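Bultcombe Workshop Group — minutes, December 26, 2020

Item 2. Mamgate two-arm kit, review. The quote is 1,495 per arm with 18 months of cover. Everyone liked how quickly the grippers can be swapped — a real treat after the Aigner unit!

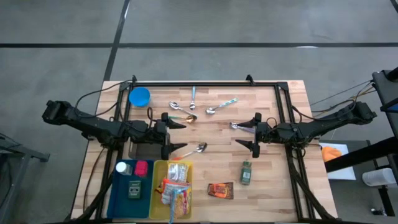
Spoons stay on the task list, thin handles and all. Agreed to ask Mamgate for a longer trial, to June if they'll have us, and to get a price on spare fingers.

Item 3. Bench space: carried over.

Recent items
Tindgate feeder review
Aigner gripper notes
Minutes, June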